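About Hapeta Teleoperation

Hapeta records manual work so that two-armed robots can repeat it. Cable handling and small-part assembly make up most of our work.
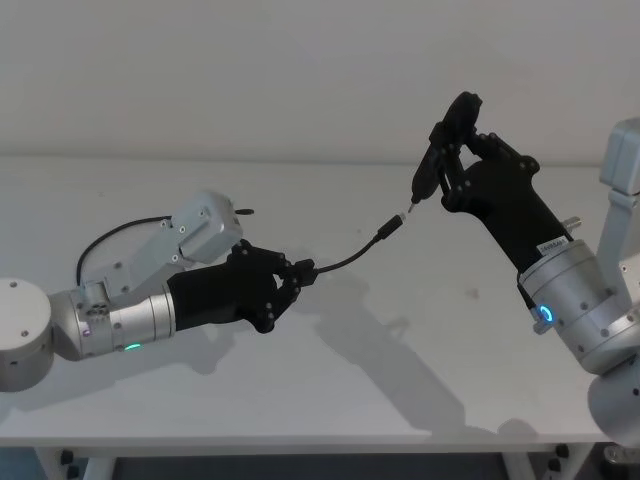 How a task is taught

An operator drives both arms by remote control, one hand to each gripper. Joint positions, finger commands and camera views are logged together. A standard set is 600 runs of one task. Runs with a dropped part are kept and marked — clients may filter them later.

For heavier arms we also teach by hand: the operator holds the wrist and moves it through the path.

Who we are

Heather Hapeta founded the company and directs engineering. Ulises Pereyra maintains the arms and grippers. Noeline Prendergast trains operators; the course lasts 10 days and ends with a supervised task.

We run 3 cells at our Bernmont site. Requests for new tasks go to Isla Tamihana and should include part drawings and the required cycle time. The next intake of operators is in August.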